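Storing Petition Sheets and Mailers at Home Before a Filing Deadline

Paper ballot-measure petitions are rejected for physical defects as well as bad signatures. Torn corners, grease spots and smeared ink all slow a county clerk's check. If your kitchen doubles as the sorting station for a local campaign, set it up before the first sheets come back.

Wipe the counter with a damp cloth and let it dry for 36 minutes. Lay down clean butcher paper and tape it at the corners. Keep signed sheets at least 4 feet from the sink and the stove.

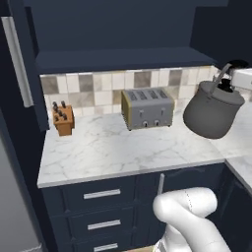 Reading time: 4 min

Store completed sheets flat, in lidded boxes, on an interior shelf. Avoid the cabinet over the range — steam curls the edges and softens ballpoint ink. Do not use rubber bands. They notch the paper, and notched sheets jam a feed scanner.

Number each box on the short side and log the count on an index card. Marleny Cáceres, who handled 2792 signatures for the Valderrama library levy, packed 176 sheets to a box and initialed every card twice.

A damp sheet goes between two blotters under a heavy book overnight. Never use an iron or a hair dryer. Never trace over a faded signature; set the sheet aside and ask the clerk how to proceed.

Filed under: Paper, Kitchen, Local Elections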